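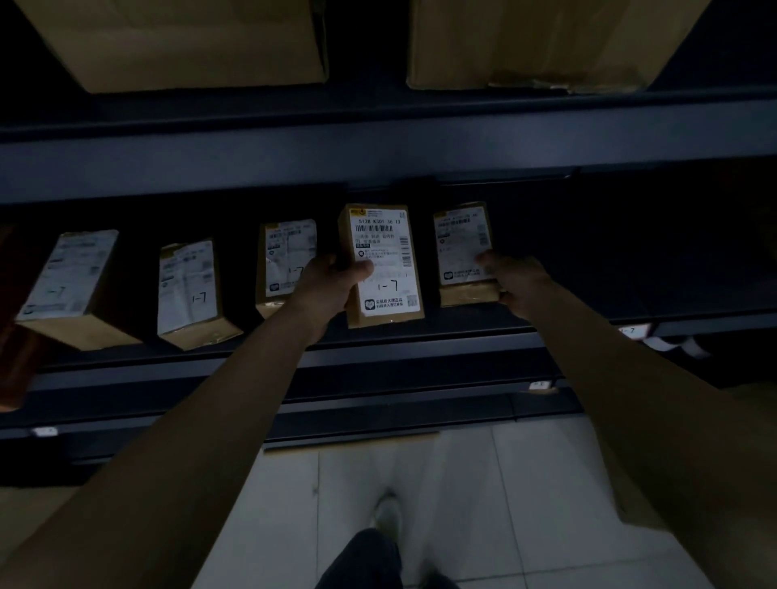
Issue 4, page 17

Section 6: Setting up the portable outfield fence

Kenedum Diamond Equipment, Owner's Guide
April
Prepared by Baldur Grímsdóttir

Filed under: Diamond set-up / Fencing / Junior and senior conversions

This section covers the layout, assembly and tensioning of the Prako portable outfield fence on a natural grass or synthetic surface. It applies to the standard kit and to kits extended with the Shin gate panel. For the backstop net, see Section 5. For winter storage of mesh, see Section 9.

6.1 Before you begin

Confirm the fence radius with your league before any sockets go into the ground. Radius is measured in feet from the apex of home plate, the rear point where the two foul lines meet. Older diamonds are sometimes pegged from the front edge of the plate, which places the whole fence too deep by the depth of the plate.

The factory layout cord is marked at 222 feet. Other radii can be set with a steel or fibreglass tape. Do not use a knotted rope.

You will need:

- Fence posts, with caps fitted
- Ground sockets and socket plugs
- Mesh rolls with top-rail sleeve
- Vimach ratchet tensioner and handle
- Layout cord and swivel peg
- Socket driver or manual auger
- Rubber mallet
- Line-marking paint, any colour other than white

CAUTION: Have irrigation lines and buried cables located before driving sockets. Sprinkler laterals in public parks are often shallower than the plans show.

6.2 Marking the arc

1. Push the swivel peg into the ground at the apex of home plate. If the plate is permanently anchored, set the peg immediately behind it and add the offset to your measurement.

2. Walk the cord out along the left field foul line until it is taut. Mark this point. It is post position A.

3. Keeping the cord taut and close to the ground, move toward centre field. Mark each post position with a short dash of paint. Spacing is given by the spacer strap supplied with the mesh; lay the strap between marks and pull it flat.

4. Continue to the right field foul line. The last mark is post position Z, regardless of how many posts lie between.

5. If the last full spacing does not land on the foul line, shorten the two spacings nearest each line by equal amounts. Do not leave a single short bay. A short bay takes a different tension and will sag or bow.

Note: On ground that rises toward the fence, the cord will read short. Sight along the cord at each quarter of the arc and correct with the tape held level.

6.3 Installing the ground sockets

1. Drive or auger each hole to the depth ring on the socket.

2. Seat the socket so that its lip is flush with the surface or slightly below. A raised lip will be struck by mower blades and is a trip hazard for fielders.

3. Check for plumb in both directions with the post inserted. Remove the post before backfilling.

4. Backfill with the excavated soil and tamp firmly. In sandy soil, use the wide-collar socket, part 471.

5. Fit a plug to every socket that will not receive a post the same day.

CAUTION: Never leave an unplugged socket in a field of play. The opening is wide enough to catch a cleat.

6.4 Hanging the mesh

1. Insert the posts with the cap slot facing home plate.

2. Unroll the mesh on the outside of the arc, beginning at post A, with the sleeved edge uppermost.

3. Hook the sleeve over each cap. Leave the mesh slack at this stage.

4. Join rolls at a post, never between posts. Overlap the ends by one full eyelet column and lace from the top down.

5. If a Shin gate panel is fitted, hang it last. It must sit in foul territory or at a foul line and must open outward.

6.5 Tensioning

1. Attach the tensioner at post Z. Feed the strap through the slotted drum and take up slack by hand.

2. Work the handle in half strokes until the mesh lifts clear of the ground along its full length.

3. Walk the arc and shake each post lightly. A post that leans inward indicates too much tension or a loose socket.

4. Release one click and lock the pawl.

The tensioner is rated up to 2000 newtons. Any further load transfers to the end posts, which are designed to release from their sockets when a player runs into the fence. Over-tensioning defeats this release.

CAUTION: Stand to the side of the strap when releasing the pawl. Do not wear rings or loose gloves.

6.6 Checks before play

- All caps seated, no exposed post tops
- No gap under the mesh large enough to pass a ball
- Laced joins closed from top to bottom
- Gate latched
- Paint marks inside the arc brushed out

Repeat the checks between games of a doubleheader. In strong wind, lower the mesh to the ground or remove it. Solid-panel advertising banners must not be tied to the mesh, as the posts are not rated for the added wind load.

6.7 Troubleshooting

Mesh sags at centre field only. The arc is flat at that point. Re-measure the radius at the centre posts and move the sockets if required.

Posts rattle in sockets. Worn liner. Replace the liner; do not shim with tape.

Ratchet slips under load. Clean grit from the pawl with a dry brush. Do not oil the drum. If slipping continues, replace the tensioner.

Related sections
Section 5: Backstop net and cable
Section 7: Foul poles and pole sleeves
Section 8: Converting from softball to baseball radius
Section 9: Off-season storage
Parts list and order codes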